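Sourdough starter in small batches: who else is doing this?
Home Baking > Bread and Starters

ElinE
Posted 10/15/18
OK, I have to share this because I'm so happy with it! I've been keeping a tiny rye starter in the fridge, just a spoonful, and feeding it up the night before I bake. No more giant jar, no more pouring half of it down the sink. I take my spoonful, add 100 grams of flour and 100 grams of water, and by breakfast it's domed and smells like apples (the good kind of sour). Two loaves from one feeding, and the crumb is the best I've had since January.
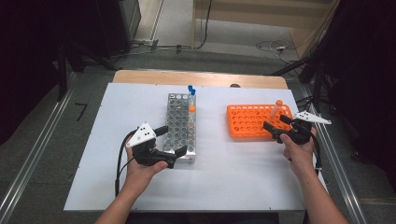
My flour is the dark rye from the Telten mill, which I know some of you find too coarse. I love it. Anyone else gone small?

svenja_r
Yes! Same routine here, but with whole wheat. Mine takes longer in cold weather so I put it in the oven with just the light on. How wet is yours? Equal weights seems stiff for a coarse rye.

Drastix
I don't buy it, sorry. A spoonful out of the fridge is going to be sluggish and you'll get a dense loaf half the time. I keep 200 grams going on the counter and feed it morning and evening. Never had a flat one.

ElinE
@svenja_r it's stiff, like wet clay, and I think that's why it keeps so well. The oven light is a great idea, stealing that.

@Drastix but that's so much flour! What do you do with the extra?

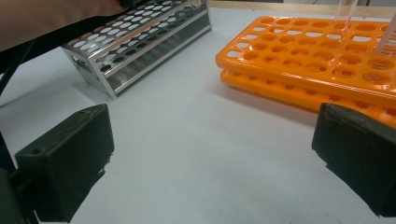 And I'm not getting dense loaves, I promise. The only brick I made was the week I forgot the salt and then overproofed it on top of that.

Drastix
Pancakes, mostly. Crackers. My kids would revolt if I stopped.

Lucia C.
Crackers with sesame and a lot of olive oil, so good!! I'm with Elin on the small starter, but I do two feedings before baking if it's been sitting more than a week. One isn't enough for mine.

svenja_r
Second the two feedings. Drastix, cracker recipe please?

Drastix
Will type it up tonight. Still think you're all underfeeding.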